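Carkon Under-Sink Water Filter
Section 3: Before you connect anything

Revised 26 October 2020 by Marcelino Bastos. Replaces the leaflet in the box, which you can recycle.

3.1 What the filter does, and what it probably doesn't

The Carkon is a carbon block in a plastic housing. It cuts chlorine taste and catches grit. It does not soften water, and the claims about "energized" water on the side of the carton were there when we took over distribution. We have asked for them to be removed. If you bought the filter for that, send it back.

The carton also gives a cartridge life of 3,000 gallons. Treat that as the best case. The test unit in our Stalludside workshop, on ordinary town water, slowed to a trickle at 2,746. Salim Odera ran a second one on well water at Partington and gave up on it at almost 1,000. Your number will depend on your water, and no chart of ours is going to predict it.

Before you spend an afternoon under the sink, do a taste check. Fill one glass from the tap and one from bottled water. Let both stand until they are the same temperature, then have somebody else hand them to you without saying which is which. If you can't tell them apart, a taste filter is a doubtful purchase. 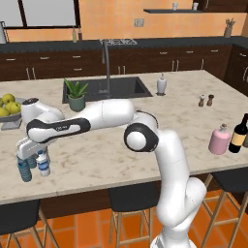

3.2 Check the space under the sink

1. Empty the cabinet completely. Wipe the floor of it so that you will notice any new drip later.

2. Find the cold shutoff valve. Close it fully, open the faucet, and wait. If water keeps running, the valve is bad. Replace it first.

CAUTION: Do not trust a handle that feels closed. Old valves often feel closed.

3. Measure from the cabinet floor to the lowest pipe. The housing has to drop clear of the head when you change the cartridge, so leave at least 4 inches below it. The leaflet says the unit "fits any kitchen." It doesn't.

4. Look at the side walls of the cabinet. The bracket needs something solid to screw into. On an island, the back panel is often thin, and we would not hang a full housing on it whatever the screws are rated for.

Note: Adhesive pads are sold for this bracket under the Omon name. We have not seen a set that convinced us.

3.3 Choose where the filtered water comes out
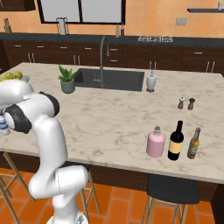
You can send filtered water through the main faucet or through a separate small tap. The main faucet is easier, and it wears out the cartridge faster, with every pan you rinse going through the carbon. A separate tap needs its own hole. In a stone top that means a diamond bit, plenty of water, and a steady hand, and one slip is permanent. With an undermount sink like the one in this island, the bowl has no rim above the counter to take a hole, so you would be drilling the marble itself. Get a price from a stone shop before you decide. Many people who do so end up using the main faucet.

If you use the main faucet:

1. Find out whether it has a pull-out spray head. If so, pull the hose to its full length and watch where it travels inside the cabinet. Mount the filter outside that path.

2. Disconnect the cold supply line from the shutoff valve. Keep a towel and a shallow tray underneath.

3. Fit the supplied adapter by hand. Then give it a quarter turn with a wrench and stop.

CAUTION: More force does not make a better seal. The adapter is plastic and it will split, sometimes days later.

4. Never connect the filter to the hot line. The housing is not made for it, and the warranty excludes it. In this case we agree with the warranty.

3.4 Flush and check

1. Open the shutoff valve slowly, with the faucet already open. Expect spitting and gray water. The gray is loose carbon.

2. Run the water until it is clear, then for five minutes more. The leaflet says thirty seconds, which has never been enough on any unit we have fitted.

3. Close the faucet. Dry every joint with a paper towel, wait an hour, and wipe each one again with a fresh towel. Look at the towel - fingers miss small leaks.

4. Write the date on the housing in marker. There is an indicator light on the head, but it is only a timer. It does not measure water and knows nothing about the state of the cartridge.

Note: If the flow is weak from the first day, see Section 5 before ordering a new cartridge. The usual culprit is a kinked supply line.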